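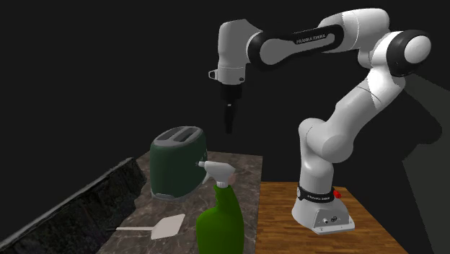 Ticket 2916
Subject: Scheduled label jobs stop after first page on Grurnitz print queue
Raised by: Katia Benedetti, Goods Out
Assigned to: Ekkachai Thepsuriya
Site: Jurer
Priority: Normal (raised to High, see below)
Status: Closed

Opened March 29, 2023

Reported fault

Label batches sent from the dispatch system to the Grurnitz queue print one label and then stop. The queue shows the job as "Printing" and it stays like that until someone cancels it. Single labels print normally. Batches sent by hand from the desktop program print normally. Only the batches released by the timer are affected.

Katia reports that the fault was first seen on the early shift and that cancelling the job and sending it again from the dispatch screen does not help. Restarting the printer clears the queue but the next timed batch stops in the same place.

Initial checks (ET)

Printer powered, online, no error lamp. Media and ribbon present. Test page from the front panel good. Ping from the print server clean, no lost packets over ten minutes. Free space on the spool drive is adequate. Print service restarted, no change.

Moved the timed batch to the spare queue in the returns office. Same result: one label, then "Printing". This rules out the printer itself and the cable run to Goods Out. Priority raised to High as both queues are affected.

Update 1 (ET)

Compared the spool file from a timed batch with one from a manual batch of the same orders. The manual file contains all the labels. The timed file contains the first label, complete, followed by the header of the second and then nothing. The printer is waiting for the rest of a label that was never sent.

The fault is therefore upstream of the print server. Spooler settings left as they are.

Katia, please do not keep restarting the printer. It loses the darkness setting each time and the barcodes come out faint.

Reply (KB)

Understood. We are releasing batches by hand for now. It takes one person off packing. The carrier collection is fixed so we can't move it. Can the timer at least be switched off so we don't get half jobs sitting in the queue?

Update 2 (ET)

Timer disabled on the dispatch system. Half jobs cleared from both queues.

Checked the job log on the dispatch server. Each timed batch ends with the following line:

writer closed by parent after 3000 ms

Manual batches do not have this line. They run under the user's own session, which has no time limit. Timed batches run under the service account and go through the Michailidis connector, which does.

The 3000 ms limit is the connector's default value. It has been in place since the connector was installed in October and caused no trouble until now, so something has made the batches slower to write.

Update 3 (ET)

Found the slow part. The label template was changed to fetch the customer logo from the shared drive for every label. Previously the logo was stored in the printer's memory and called by name. Fetching the file takes long enough that the first label and part of the second are written before the limit is reached.

Version history shows the template was saved from a workstation in the Musach office. Asked them whether the change was intended. They say the logo was updated for one customer and the person doing it picked "link to file" in the template editor without knowing that it applied to the whole template.

Tests on the spare queue, timer off, batch released through the service account:

Old template, default limit: complete.
New template, default limit: stops in the second label.
New template, limit raised: complete, but slow. There is a visible pause between labels.
New template with logo stored in printer memory, default limit: complete, normal speed.

Fix applied

1. New logo converted to single-colour and loaded into memory on both printers.
2. Template edited to call the stored logo by name. Link to the shared drive removed.
3. Connector limit left at its default. Raising it would only hide the same fault next time.
4. Timer enabled again.
5. Write access to the template folder limited to the dispatch supervisors and IT.

Darkness setting on the Goods Out printer put back to 8 and saved to the permanent profile, so it will survive a restart. It was previously held as a temporary value.

Reply (KB)

First timed batch came through complete. Barcodes scan first time at the carrier gate. One thing: the logo sits slightly lower than before and touches the box around the address on the small labels. Not urgent.

Update 4 (ET)

Stored logo is taller than the old one. Reduced the height and moved the origin up 7 dots. Reprinted a small label and a large label from the service account, both clear of the box. Samples left in the tray at Goods Out for checking.

Reply (KB)

Samples are fine. OK to close.

Closing notes (ET)

Cause: template change combined with the connector's write limit.
Follow-up: ask Musach to send logo changes through a ticket. Linked to the template change request form.
Open item: the connector reports a closed writer as a completed job, so no alert is raised. Reported to Michailidis support, no reply yet. Until then, check the job log for the line in Update 2 if a batch stops part way.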